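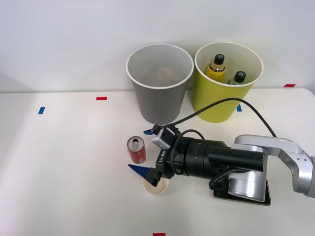
Miyazaki says the sorting table is the one event where a first-year team can beat a third-year team, and he has said so at every club night we've been to, so we finally put the whole thing in one kit.

Grostent Sorting Table Kit
For school clubs, university intro classes, and the Prustow student competition
Page updated 2023-07-10

What it is: the table event, ready to set up. Bins, tape, object list, score sheets, the task book. You bring the arm and the table. We don't sell arms and we don't sell tables, please stop emailing about tables.

In the box
Two bins, different colors, rolled rim
Red tape, blue tape, one roll each
Paper cups, one sleeve
Task book (printed, spiral) plus the PDF
Score sheets, pad of 200
Layout card, laminated
Spare finger pads, two pair, ridged, blue

NOT in the box: drink cans, bottles. Get them locally. Shipping empties costs more than the empties. Rinse them.

Price
Full kit 400 dollars
Refill pack (tape, cups, score sheets) 102 dollars
Class bundle, three full kits and a teacher's copy of the task book, 1,150 dollars
School purchase orders OK. Tax exempt form goes in with the order, not after.

Setting up
White or light gray tabletop works best. Glossy is fine for the arm but bad for the vision people, you'll get glare off the cans. Bins go along the back edge. Wipe the table before you tape, the tape lifts off dust. Tape strips are short on purpose. Don't run long lines across the table, judges will make you pull them up.

Red strips and blue strips are placed off the layout card. The card has three layouts: Easy, Standard, Drundov. Drundov is named for the club that came up with it and yes it is mean. Start on Easy.

Cable. Leave slack for the full reach and check it with the arm out at the far bin before you start a run. Most of the knocked over cups we hear about are a cable or an elbow and the team spent an hour tuning the fingers.

The task
Cans and cups in one bin, bottles in the other. Which color is which gets drawn right before the run, so don't hard code it. Objects start upright on Easy. On Standard one is on its side. On Drundov, whatever the judge feels like inside the taped positions.

One arm only in the beginner division. If your robot has two, park the other one where it can't touch anything. Two-arm runs are allowed in open.

An object counts when it is in the bin and the gripper is clear of the rim. Leaning on the rim from outside is nothing. Crushed cup is a half score. Crushed can, full score, we argued about that one all of September and that's where it landed.

Object goes on the floor: it's out, keep going. Bin tips over: run ends, keep what you had.

Note on cups. Everybody underestimates the paper cup. It's light, it slides, it folds if you squeeze from the middle. Come down over the rim slow, or pinch one wall. Pinching one wall is what most of the Wada students do now and it holds ok as long as you don't swing. Cans are the easy one, go at the waist. Bottles, go for the body under the cap and mind your height leaving the bin, the caps catch.

Which arms does it work with
Anything that can reach the back edge of your table from where it's mounted and open wide enough for a drink can. We have run it with small desktop arms, and with bigger ones. Measure your gripper opening against a real can first!! The returns we get are mostly this.

The finger pads fit flat fingers with the two hole pattern in the task book, p. 4. If your holes are different there's a drill template. If your fingers are already ridged skip the pads and keep them for somebody else.

Camera on the gripper, camera on a stand, no camera at all, all allowed. Teleop has its own division. Don't mix them in one run. If a human touches the controls in an autonomous run it's scored as teleop, no hard feelings.

For teachers
Task book has nine sessions. First two have no code in them, students move the arm by hand or by teleop and write down where it went wrong. Please don't skip those. Sekiguchi's class skipped them the first year and spent session five doing them anyway.

Sessions 3 to 6 single objects. 7 and 8 mixed. 9 is a mock event with the score sheets. A session fits in a double period if the bins and tape are already out. If not then it doesn't.

Group size: three or four to a table. One on the stop button at all times, that is a job, rotate it. Eye protection per your own school rules. Hands out of the taped area while the arm has power.

Comes up a lot

Can we use our own bins?
For practice sure. For Prustow no, rim height has to match.

Can we buy just the task book?
PDF only, email us, free for registered clubs.

Do labels matter on the bottles and cans?
Nope. Leave them on, take them off, mix them. Teams that train on one label only get a bad surprise on the day.

Do we have to finish by emptying the bins?
Between runs yes. Leftover stuff in a bin is not scored but it changes how things land, and you will get a protest. Empty them in front of the other team.

Tape leaves residue?
Not if you pull it the same day. After a week, a bit. Rubbing alcohol.

Can it be a demo for open house?
Yes, Easy layout, teleop, let visitors place the objects while the arm is stopped. Bring extra cups. More than that.

Changes in this version
Layout card now laminated (coffee)
Score sheet has a line for bin color draw
Rule on leaning objects reworded, p. 11
Fixed the drill template, the old one printed at the wrong scale on letter paper. If yours doesn't say REV C in the corner throw it out and print teh new one
Added a third spare pad shape, then took it out again, it peeled

Shipping and returns
In stock, ships in two working days. Bins are nested to save space so they can arrive a little scuffed, that's not a defect. Split rim is, send a photo and we replace it. Opened kits can come back within 30 days if the tape and cups are unused. Class bundle ships as three cartons and they don't always show up together, wait a day before you write us.

Orders for Prustow teams: put your team name in the notes box so we can send the right layout card. Blank notes box gets Standard.

Parts sold separately: bins (pair), finger pads (two pair), layout card, score pad. Prices in the cart. Drill template free, downloads page, REV C.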